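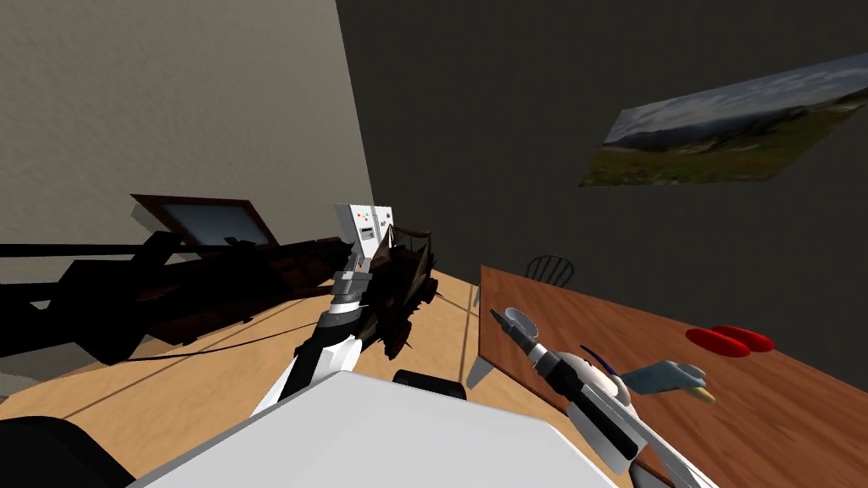

Words: Equipment Desk, Nindside Sports Supply

Hetamell Match Basketball, Size 6

The Hetamell is the ball we sell most to women's college and club sides. It has a composite cover with deep channels, and it comes out of the box with enough grip for indoor play. Most teams give it a few sessions of practice before using it in a game.

Size: 6 (women's and under-14)
Cover: composite, indoor use only
Price: £119 for a set of 4, carry bag included
Colour: tan with black channels

Balls are sent part-inflated. Pump to the pressure printed beside the valve and wet the needle first. Wipe the cover with a damp cloth after use and keep it off radiators. The cover will wear quickly on tarmac, so for outdoor courts choose the Sallow, which is rubber and costs less.

Orders for the new season
Sets ordered by 5th September go out before the first round of league fixtures. The July batch has sold out. Clubs buying 100 balls or more can have a crest printed on one panel at no extra charge. Send artwork with the order.

Returns
Unused balls can be returned within 100 days. Printed balls can't be returned unless faulty.

Also in this range: Quispe ball rack, Quispe double-action pump, spare needles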